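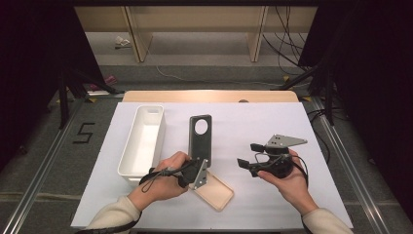 How to Clean a Silicone or Plastic Phone Case

Last updated: 16th May

I love this job. It costs next to nothing, it takes less time than making lunch, and your phone feels new in your hand afterward! Most of us wipe the screen every day and forget the case completely, so let's give it some attention.

What you need

A bowl of warm water, a few drops of dish soap, an old soft toothbrush, a lint-free cloth and a little baking soda for stains. Leave the bleach in the cupboard. It can weaken silicone and turn clear plastic cloudy.

Washing the case

1. Take the phone out and put it somewhere well away from the water. Pop off any rings, grips or card holders too.

2. Stir 5 drops of dish soap into 300 ml of warm water. Warm like a baby's bath is right — very hot water can warp thin plastic.

3. Let the case soak for 4 minutes. If it's really grubby, go longer.

4. Scrub gently with the toothbrush, inside and out. Spend extra time on the button covers, the charging port opening and the lip around the camera hole, where pocket fluff loves to hide.

5. Rinse under the tap until it stops feeling slippery.

6. Shake it, pat it with the cloth and stand it on its edge to dry. I give mine a full hour, and longer if there's a fabric lining.

Stubborn marks

Ink and denim dye are the tough ones. Mix baking soda with just enough water to make a paste, dab it on, wait 22 minutes and rub in small circles. Go easy on glossy cases, as the paste can dull the shine. For a sticky patch left by an old label, a cotton ball with a touch of rubbing alcohol works beautifully on silicone (test a hidden corner first).
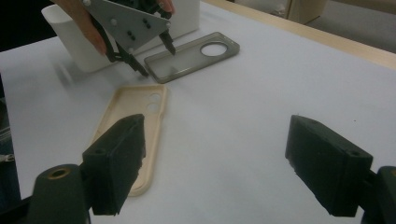
Can I put leather cases in the same soapy water?

Leather needs a barely damp cloth and a leather cleaner, and then time to dry away from heaters. Soaking it can leave it stiff and cracked.

How often to do it

Once a month suits me, with a quick wipe in between. I started in January and I'm still amazed at the color of the water every single time!

Comments

Grendstead: The toothbrush around the buttons made such a difference. Mine click properly again.

Burura: Would this work on a yellowed clear case? I tried the paste twice and it's cleaner but still yellow.

Skilludley: @Burura that's the plastic aging, mine did the same. I bought a new one in the end.

Related

How to Clean Earbuds Without Damaging Them
Getting Lint Out of a Charging Port
Keyboard Cleaning for Beginners
Caring for a Leather Watch Strap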